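Section 5: Setting up your kitchen scale for coffee syrup and sauce work

Staltley Home Café Guide, revised May 2024
Compiled by Mercy Obura

Before you start

The Staltley brewer comes with a plastic scoop and a card that says one scoop makes one cup. Treat the card with suspicion. Scoops are filled differently by every person who picks one up, and a dark roast takes up more room than a light one at the same weight. Everything from here to the end of Section 6 is written in grams, and you need a scale to follow it.

You do not need an expensive scale. The ones sold as "barista" models usually add a timer and a higher price. If you have a phone or a kitchen clock, you have a timer. A plain digital kitchen scale with a tare button and a reading in whole grams will do for every drink in this guide except the single espresso, where a scale that reads to a tenth is worth having.

Check the capacity before you buy. A limit of 2000 grams covers a full glass server with water in it. Anything much lower will show an error halfway through a large brew.

5.1 Placing the scale

1. Choose a hard, level surface. Wood, stone and laminate are all fine. A folded dish towel under the scale is a bad idea, however much it cuts down on noise.

2. Keep the scale away from the refrigerator if the counter hums when the compressor runs. Cheap load cells pick this up as a reading that wanders by a gram or two.

3. Set all the feet down flat. If one is missing, replace it before you go on.

4. Switch on with nothing on the platform and wait for the zero to settle.

Note: Some scales have a gram/ounce switch on the underside. It gets knocked easily. If a recipe suddenly looks absurd, look there first.

5.2 Checking the scale

Makers like to say a scale is "factory calibrated." That may have been true at the factory. Check it yourself when it is new, and again every November or whenever you change the batteries.

1. Take five US nickels. A new nickel weighs 5 grams, so you are looking for 25.

2. Put them in the middle of the platform and read the display.

3. Move them to each corner in turn. A difference of one gram between corners is normal on a household scale. More than that, and you should keep your cup in the center and not trust the edges.

4. If the reading is off by more than one gram in the center, run the calibration routine in the scale's own booklet. If there is no such routine, write the error on a piece of tape and stick it to the side.

Coins are not laboratory weights and old ones are worn. They will catch a bad scale, and for coffee I have never needed more than that.

5.3 Using tare

Tare sets the display back to zero with something already on the platform. It is the one button on the scale you will use all the time.

1. Put your empty cup or server on the scale.

2. Press TARE once and wait for zero.

3. Add the first ingredient slowly. Stop a little short of your target, let the number catch up, then finish.

4. Press TARE again before the next ingredient.

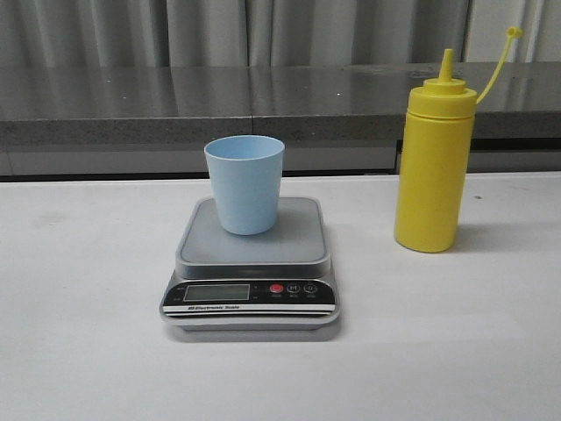 5. When you lift everything off, the display will show a negative number. This is correct. Press TARE once more to clear it.

Caution: Tare does not give you extra capacity. The cup still counts toward the limit, even though the display says zero.

Caution: Many scales switch themselves off after a short idle period and lose the tare when they do. If this happens partway through a recipe, you cannot get the number back by switching on again, as the scale will take the full cup as its new zero. Note your running total on paper until you know how long your own scale waits.

5.4 Syrups and sauces by weight

The pump tops sold with syrups are described as giving a measured dose. We tried a Binetti pump and an Ocampo pump on the same bottle of vanilla. Neither gave the same amount from one push to the next, and both did worse as the bottle emptied. Pumps are handy if you are serving a crowd. For a recipe you want to repeat, weigh.

1. Tare the cup before any coffee goes in. Syrup is hard to weigh accurately on top of a hot drink, where steam and splashing get in the way.

2. Hold the bottle clear of the cup. If the tip rests on the rim, the scale weighs part of the bottle too.

3. Squeeze gently and watch the display. Thick sauces lag behind, so stop early.

4. Write down the weight you liked. Start lower than the label suggests, as syrup makers have an interest in how fast you finish the bottle.

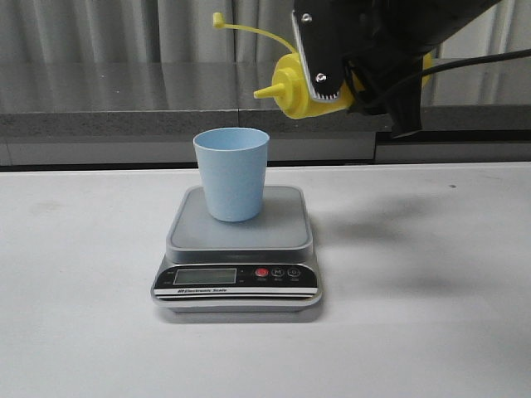
Fig. 5-2. Squeeze bottle tilted toward a cup on the scale.

Note: Caramel and chocolate sauces thicken in a cold kitchen. Stand the bottle in warm tap water for a few minutes, then dry the outside. Do not microwave it with the cap on.

Note: Published volume-to-weight charts for syrup disagree with each other. Sugar-free versions are lighter than the regular kind, and no chart can guess which one you bought. Weigh one tablespoon of your own and use that figure.

5.5 Cleaning and storage

1. Wipe the platform with a damp cloth right after use. Dried syrup will glue the platform to the base on models where it lifts off.

2. Never hold the scale under the tap. "Splash resistant" on the box means very little around the buttons.

3. Store it flat with nothing on top. A scale left under a stack of plates for nearly a year is not likely to read true again.

4. Take the batteries out if you will not be using the scale for a month or more.

5.6 If something is wrong

Reading drifts upward with nothing added: weak batteries, a draft from a vent, or a cup touching the wall.

Reading will not move for small amounts: some scales ignore a very slow trickle and treat it as drift. Lift the cup, put it back, and read again.

Display is blank: replace all the batteries together, and check that the contacts are clean.

Error message as soon as the server goes on: you are over the limit. Use a lighter server or brew a smaller batch.

Drink tastes different at the same weights: the scale is probably not to blame. Check the grind first, then the roast date. The Binau grinder in particular shifts its setting when the hopper is removed, whatever the leaflet says about "setting memory" - see Section 6.2 for how to mark the collar.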